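Snack boxes: your questions

Is a mixed snack box worth buying?
Sometimes. "Assorted" often means whatever the seller had too much of. Tip it out on the table and see what you paid for.

What is the slim packet marked 果丹皮?
Fruit leather.
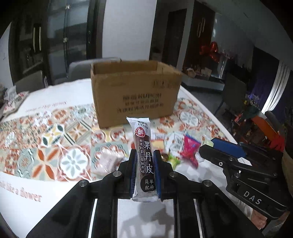 Photo: Mbali Hlongwane

The LYFEN wrapper also says 简单配料, "simple ingredients". Perhaps so. Read the small print on the back before you believe the front.

Should I keep the carton?
For a week, in case of returns. Then flatten it.
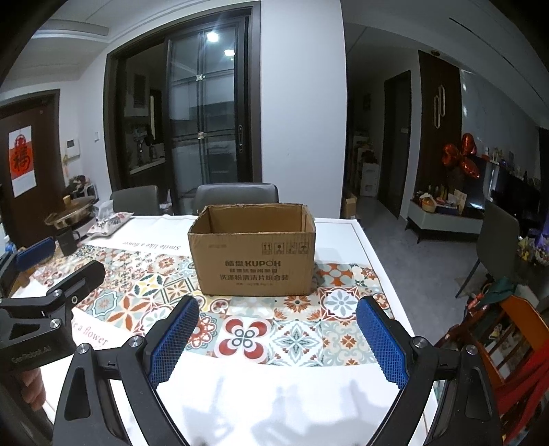
Open carton on the dining table, beside the hot pot.

Does the printing on a carton tell me what was in it?
I wouldn't trust it. Cartons get reused.

Do I need the Justell snack organiser?
I doubt it. It has 8 compartments, and a bowl has never let me down.

Answers by Rania Filali. Updated 2022-05-10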